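## 3. What people keep in the bedside box

I should say up front that I came to this topic sideways. My co-author, Xóchitl Cárdenas, studies how households label things, and I was helping her code interviews when I noticed that people kept telling us about a box. Sometimes it was a shoebox, sometimes a tin, and once it was a cake carrier with the handle missing. It lived near the bed and it held whatever a person might want in the dark. We hadn't asked about it at all! So we went back and asked.

We ended up with 60 households in two neighborhoods, Prulo and Lurov, and 46 of them had something we were willing to call a bedside box. Our rule was loose on purpose. The container had to be within reach of a bed (or slid under one), it had to have started life holding something else, and the person had to have a name for it, even if the name was just "my box." Drawers didn't count, which annoyed a few people quite a bit, and I've kept their complaints in my notes because they were good ones.
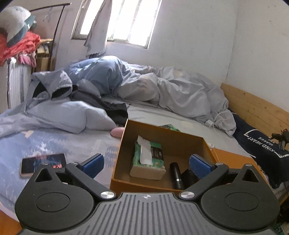

**Figure 3.** Two photographs of orange boxes on a bed: (a) one with its lid off, holding a green pack of tissues and a black flashlight, among other things; (b) a closed one with cursive lettering on the lid.

The contents fell into groups faster than I thought they would. Small comforts came first, meaning tissues, lip balm, hand cream, cough drops. After that came what Yatziri Cisneros, who did most of the Lurov visits, started calling "outage stuff": flashlights, matches, spare batteries, a candle end wrapped in foil. Lurov loses power more often than Prulo does, and people there talked about outages the way I talk about traffic. One woman could tell us the order of everything in her box by feel, top to bottom, and she got it right when we checked.

The third group was paper, and it gave us the most trouble. Receipts, a folded prayer, a clinic card, the warranty for a fan that had been thrown away years before. I first coded all of this as "forgotten," and Xóchitl made me go back and redo it (she was right, and it took me most of June). When we asked about a single piece of paper, people nearly always knew why it was there. 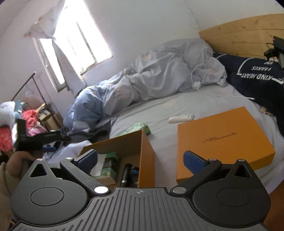 The box itself mattered more than I'd guessed. We asked everyone where it came from, and 49 of the 60 people we talked to, including several who didn't keep a bedside box, said they save sturdy gift or shoe boxes as a matter of course. A stiff lid was the feature they brought up most. Color came up too, mainly from couples who kept one each and didn't want to mix them up half asleep.

I don't want to lean on these numbers too hard. Both neighborhoods are close to the university, we only visited homes where somebody said yes, and a person who is embarrassed by their box can always say they don't have one. Section 4 takes up the naming question, using the longer interviews from Prulo.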